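Bin-picking by the month? I had a nosy

I've been hearing about Samarakoon's new rental kit since September, so I drove over to Brurgate to see what you get for your money. The short version is a gripper, the picking software and a set of cables, all fitted to an arm you already own, for 1,079 a month with a minimum of 3 months. They do the fitting, you supply the bin and the parts. (And the tea, I gather!)

Gladys Bermúdez looks after the trials and was very patient with my questions. She told me 17 workshops have signed up so far, most of them small places with fewer than 50 staff, and that a firm called Hirkov is next on the list. Training takes an afternoon — or a bit longer if you talk as much as I do.

My one grumble is the price of spare fingers for the gripper, which aren't covered. I'd want that sorted before I signed anything. Skeludholm gets its own demo later on, and I'll be there with more questions.

The kit isn't tied to one make of arm, which pleased me no end. The trial bench had a KUKA, with a fat loop of yellow and black cables round its orange joint and a red-orange block waiting in the grey bin below. I'd like to see it face a properly full bin next time.

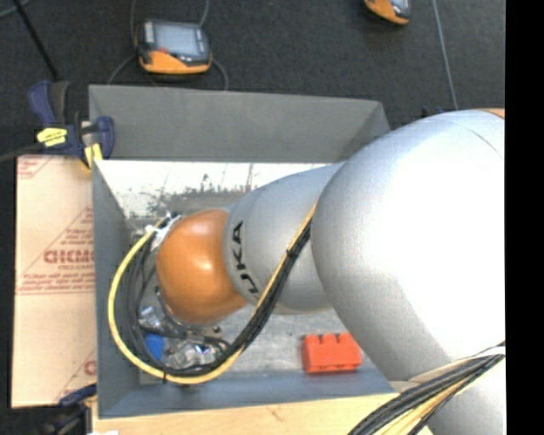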